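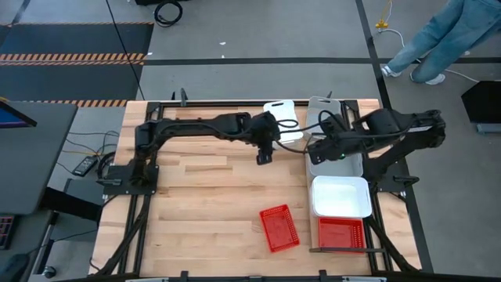
November, kurz vor elf abends. Die Spätschicht ist vorbei, ich bin müde. Seit die 2 Arme am Tisch das Sortieren üben, fasse ich selbst kaum noch einen Korb an. Ich stehe daneben, schreibe auf, was schiefgeht, und stelle zwischendurch alles wieder hin. Bayu macht dasselbe in der Frühschicht. Heute standen 420 Griffe im Plan, geschafft haben wir 269. Fitzgerald fand das in Ordnung, Soledad nicht.

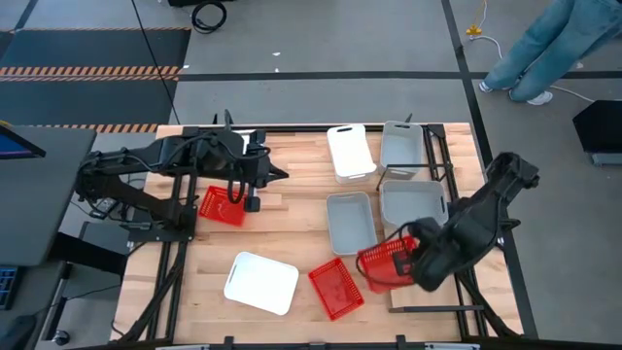
Am meisten Ärger machen die roten Körbe. Fasst der Greifer sie schief am Rand, kippen sie, und ich muss wieder eingreifen. Früher habe ich beim Packen mit Mei geredet, jetzt schaue ich acht Stunden auf die Greifer. Der Rücken tut weniger weh, dafür brennen die Augen. Mei ist seit dem Umbau im Wareneingang – sie sagt, es gefällt ihr dort. Ab Januar soll Clerkitz einen zweiten Tisch liefern. Wer den betreut, steht noch nicht fest. Morgen Kenji wegen der Pausen fragen.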